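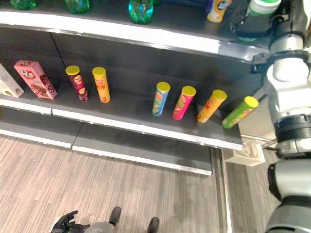

Tins of crisps on a dark shelf, yellow lids, and I want to say something in favour of the gap. Not the sort of thing people write in about, I know. But every time somebody complains about our shop on the village page it's the gaps they go on about, "shelves half bare again", and I think they're wrong. Look at the row. Dark red and orange, then bare shelf, then blue, pink, another orange and a lime green one leaning so far over it's nearly lying down. I could find what I wanted on that in two seconds. Try the same thing in the big place at Gosdale, where the crisps run for the length of a bus and I come out with the wrong ones anyway.

I did my years on shelves. Started at Devow in December, the worst month to start anywhere, and the first thing I was taught was facing up. Pull everything to the front lip, labels out, no holes. If there's a hole, spread what's left until there isn't. A full looking shelf sells. That was the rule and it was drilled into us, twice a shift, three times on a Saturday. Eleven at night, back hurting, turning tins of peaches a quarter inch so the fruit looked at you.

And for what. Customer comes in at 8, takes one from the middle, whole thing's ruined. Quite right too, it's a shop.

My trouble with facing up is that it tells a small lie. Six tins pulled forward and spread out looks like a wall of tins. Nothing behind them. So the person ordering glances over, thinks we're fine for crisps, doesn't order crisps, and by Friday there's two left and they're both the flavour no one likes. Seen it happen over and over. A gap says order some. It's the cheapest stock system going and we spent hours every week covering it up.

Rafsan Kumarasinghe had the corner shop on our road when I was a kid and he never faced up anything in his life. Biscuits where biscuits went. If they'd gone, there was the space where biscuits went. He'd walk round with a pencil before closing, write down the spaces, and that was the order done. You could ask him for anything and he'd point without lifting his head. I asked him once why he didn't tidy and he looked properly offended. It was tidy. Everything was in its place, some of it just wasn't there.

I think about that more than I should.

Now leaning, that's different. I'm not defending leaning. Round tins ought to be the easiest thing in the shop to stand up, flat bottom, flat lid, and yet put them in a line with room either side and one of them will go and then its neighbour thinks about it. Boxes too, a thin box with nothing next to it will tip forward sooner or later. That I would fix. A tin that's nearly over is going to be on the carpet when the next person brushes past, and then you've a tin of crumbs at full price. So stand things up, yes. Thirty seconds. What I object to is the next bit, the shuffling along to hide the hole.

Also the mixing. Shops love putting drinks over snacks, bottles on the shelf above and crisps underneath, on the theory that you'll see one and want the other. Fine, I do want the other. But bottles are heavy and want to be low, where you can lift them without reaching over your head. My mum can't get a bottle off a top shelf any more. Put the crisps up there, they weigh nothing. I said this at Devow, I was told there was a plan for the shelves and the plan came from head office. 38 pages it was. I read it in my break, it had a page on which way cartons should face and not one word about who'd be reaching for them.

Someone will say it's easy for me, small shops can get away with it, people expect a bit of muddle from a small shop and they don't from a supermarket. Maybe. But who taught them to expect it? We got used to full shelves because full shelves is all we were shown, and there's a lot of food goes in the skip to keep it looking like that. Not crisps, crisps last for ever. Bread though. Salad. At Devow we'd put out 70 loaves on a wet Tuesday knowing we'd sell half, so the last customer at closing time would have a full shelf to look at. She only wanted one loaf. She could of had it off an empty shelf and been perfectly happy.

I do see the other side. A really bare shop is depressing, you go in for milk and feel you ought to apologise for taking it. And there's a kind of gap that's been there three weeks and means the owner's given up. You can tell that one by the dust. I don't mean that one.

But the ordinary gap, two tins wide, four tins wide, where something was and will be again when the van comes. Leave it alone. Stop moaning about it on the village page. And if you see a tin lying on its side while you're in there stand it up, you've got hands.

I wanted to get on to price labels as well but I've got to be out the door in 12 minutes, so another time. They're too small, is the gist of it.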